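Folding cloth

Folding cloth is the household practice of doubling a piece of fabric over on itself until it is small enough to be put somewhere else. It is most often done after laundering, and is regarded by those who do it as a chore and by those who don't as something that happens in drawers. The term covers towels, sheets, shirts, napkins and dishcloths. It doesn't cover rolling, which has its own supporters, or stuffing, which has more of them.

Purpose

A folded cloth takes up less room than a heaped one and can be stacked. It also keeps broad surfaces flat, so that creases fall in a few straight lines in place of many crooked ones. Whether the straight creases count as wrinkles is disputed, usually by guests.

Basic method

Nearly all domestic folding is built from two moves, the half fold and the third fold. In the half fold, one edge is carried over to meet the opposite edge. In the third fold, one side is brought in over the middle and the other is laid on top of it. A bath towel is commonly given a third fold lengthwise and then a half fold or two across. The order matters mainly to the person who will be opening the cupboard.

Smoothing is done between folds with the flat of the hand, working from the fold toward the open edges. Smoothing in the other direction pushes the slack into the fold, where it forms a ridge that will be found again in the spring.

The Bendamside fold

The Bendamside fold is a towel fold in which both short ends are turned to the center before the cloth is doubled, leaving no raw edge on view. It takes its name from the Bendamside Hotel, which had 96 rooms and, according to its linen book, 1,848 bath towels. The housekeeping rules ran to 19 pages, four of them on towels and one on fire. The fold is slower than the ordinary kind and looks the same from across a room.

The fitted sheet

The fitted sheet has elastic corners and no straight edges to speak of, and is generally treated in the literature as a separate problem. The accepted method is to tuck the corners into one another, lay the result down as a rectangle, and fold inward from there. Lachlan Guthrie, whose household manual Plain Linen is 302 pages long, gives the fitted sheet a single paragraph, which ends by recommending a closet with a door.

Soft and light fabrics

Thin or soft cloth is harder to fold than stiff cloth. It drapes in broad folds of its own choosing, and a diagonal one, once it has settled across the middle, tends to carry on through every layer laid over it. The usual remedy is to lift the cloth by two corners, let it hang, and start again.

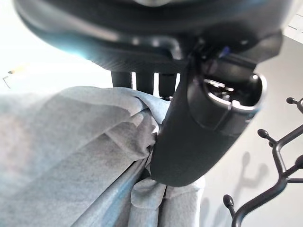
Should a cloth be folded while it is still slightly damp?

It is better to wait. Moisture held between the layers dries slowly and can leave a musty smell, though cloth that is going to be ironed the same afternoon may be folded damp and left in a pile until then.

Storage

Folded cloth is kept flat in stacks or stood on edge in rows. Stacks hold more, but the piece wanted is at the bottom. The Mirnwood system, named for a boarding school laundry, puts clean linen in at the bottom of the stack and takes it from the top, so that every piece gets its turn. It requires lifting the whole stack each time and was in use there until October of its first year.

See also: Ironing; Linen closet; Laundry basket; Chair, as temporary storage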